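## 4. Recording the shoe rack task

This is the bit of the Waso guide I get asked about most, so I've tried to write it the way I'd tell you if you were standing next to me. You should already have done section 3 (pairing the grippers and checking the clocks). If you haven't, go back and do that first, please!

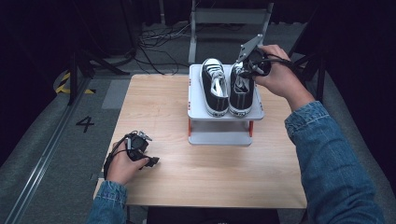

*Fig. 4.1 – Both grippers in hand, the right one over the right-hand shoe on the rack.*

What we're after is a set of short, clean recordings of a person handling a pair of shoes with two hand-held grippers. The Plinonero policy learns from those, and the closer your hands stick to what a gripper can do, the better it copes later. I got this wrong for most of January, and a lot of the notes below are me saving you from the same thing.

### 4.1 Setting out the table

1. Put the rack towards the back of the table, a bit to the right of the middle. It doesn't need measuring. We want it to shift a little from one recording to the next.
2. Stand both shoes on the upper shelf, side by side, toes towards you.
3. Push the laces and tongues into a tidy shape, but don't fuss. Blažena Vaněk used to retie every bow and her sets took twice as long as mine.
4. Leave the front of the table clear so both hands have somewhere to start.

**Note:** if you swap to a different pair of shoes, start a new set. Don't mix pairs inside one set, even if they look the same to you – the labelling script has no way of telling.

### 4.2 Picking up the grippers

1. Take the left gripper first, then the right. Fingers round the handle, nothing resting on the jaws.
2. Run each cable back over your hand towards the wrist and leave a loose loop. You want enough slack to turn your wrist all the way over without feeling a tug.
3. Open and close both grippers fully, twice. The session screen should show both traces going right to the top and right to the bottom.
4. If one trace stops short, put that gripper down and run the zero step from section 3 again.

**Caution:** don't let a cable hang down in front of the jaws. It's easy to pinch it against a sole, and a nicked cable gives you dropouts that you'll only find when you're going through the files later (ask me how I know).

### 4.3 Making a recording

1. Hold both grippers low over the front of the table, keep still, and press the foot switch. Wait for the beep.
2. Bring the right gripper over the right shoe and line the jaws up at the heel end. Slow down for this part. I count "one, two" in my head before closing.
3. Close, lift straight up until the sole is clear of the shelf, then bring the shoe forward and set it down on the table.
4. Do the left shoe with the left gripper in the same way. Keep the idle hand low and off to its own side while the other one works.
5. Put both shoes back on the shelf, right one first.
6. Return to the starting position, keep still again, and press the foot switch to stop.

One full set is 18 recordings. Have a breather halfway through, because tired hands get jerky and the policy picks up every bit of it.

If you fumble a shoe, carry on and fix it with the grippers. I know it feels wrong! Those recoveries are some of the most useful data we have. Yurii Melnychuk compared two training runs for us, one with the fumbles left in and one with them cut out, and the first one was much better at having a second go when a grasp slipped. The one thing you mustn't do is drop a gripper and sort it out with your fingers. If that happens, stop and mark the recording as spoiled.

### 4.4 Checking the set before you leave

1. Open the set in Shevchuk and play back the first and last recordings at normal speed.
2. Look for the still part at each end. No still part means the trimming won't work.
3. Check that the right heel is in view as the jaws come down on it. If your own arm hides it every time, stand a little further left and do the set again.
4. Delete anything marked as spoiled, then check what's left. We accept a set with 17 good recordings. With fewer than that, top it up in the same session, with the same shoes and the same table.
5. Type your initials and press **Send**.

**Note:** Shevchuk sometimes sits on "waiting" after you press Send. Give it a minute. If you press it again you get two copies, and Kyrylo Sydorenko has to pick them apart by hand.

Charging and storage are in section 5.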